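2019년 7월 24일
글: 파레시테 아랍자데

브롤툼, 원격 조종 시연으로 양팔 로봇에 주방 작업 가르치는 소프트웨어 '닐니스' 공개

로봇 소프트웨어 업체 브롤툼이 사람의 원격 조종을 통해 양팔 로봇에 작업을 가르치는 프로그램 '닐니스'를 24일자로 공개했다. 닐니스는 조작자가 직접 해 보인 동작을 관절 각도와 손가락 위치 단위로 기록하고, 이 기록을 학습용 데이터로 정리한다. 실제 로봇과 시뮬레이션 환경 양쪽에서 쓸 수 있다.

조작자는 양손에 장갑형 입력 장치를 끼고 화면을 보며 로봇의 두 팔을 움직인다. 손목의 방향과 손가락의 굽힘은 로봇 손의 구조에 맞게 변환된다. 시연을 시작하고 끝내는 것은 발판으로 한다. 중간에 실수가 있으면 그 구간만 표시해 두었다가 나중에 지우거나, 실패 사례로 분류해 따로 보관할 수 있다.

이번 공개판에는 주방 작업 12종이 들어 있다. 채소를 접시에서 도마로 옮기기, 과일 집어 올리기, 그릇 위치 바꾸기 등이다. 작업마다 물건의 처음 위치를 바꿔 가며 시연을 반복할 수 있고, 한 손만 쓰는 작업과 두 손을 함께 쓰는 작업을 구분해 저장한다.

브롤툼은 지난 4월부터 협력사 후투넨과 함께 시험 운용을 해 왔다. 시험에는 조작자 49명이 참여했으며, 이 가운데 로봇을 다뤄 본 적이 없는 사람도 있었다. 초기 버전에서는 손목을 크게 꺾을 때 로봇 팔이 늦게 따라온다는 지적이 많았다. 공개판에서는 이 부분의 변환 방식을 고쳤고, 조작자의 키와 팔 길이를 입력하는 보정 단계를 추가했다.

개발을 맡은 하젬 사베르 책임연구원은 "작업 순서를 코드로 적는 대신 사람이 손으로 해 보이면 된다"며 "다만 시연이 들쭉날쭉하면 학습 결과도 그대로 따라가기 때문에, 기록을 다시 보고 골라내는 기능에 개발 시간을 가장 많이 썼다"고 말했다.

시뮬레이션 환경에서는 조리대와 식재료, 그릇을 불러와 배치할 수 있다. 실제 장비가 없는 연구실에서도 같은 조작 장치로 시연을 기록할 수 있으며, 저장 형식은 실제 로봇에서 얻은 기록과 같다.
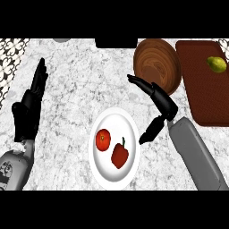 닐니스 시뮬레이션 화면. 대리석 조리대 위에 토마토와 빨간 피망이 담긴 접시가 있고, 오른쪽 로봇 손이 접시와 둥근 나무 판 사이에서 손가락을 펴고 있다.

닐니스는 연구 기관과 기업에 먼저 제공된다. 사용권은 연구용과 상업용 2종이며, 연구용 사용권에는 시험 운용에서 모은 시연 기록 일부가 포함된다. 설치 안내서와 조작자 교육 자료는 영어와 한국어로 제공한다.

살마 엘 우아피 사업 담당 이사는 "도입을 문의한 곳 가운데 대학 연구실의 비중이 컸다"며 "장비 구성이 저마다 달라 로봇 손 모델을 추가하는 작업을 계속하고 있다"고 밝혔다. 다음 판에는 서랍과 문을 여닫는 작업이 들어갈 예정이다.

문의: 브롤툼 홍보 담당 아나스 고네임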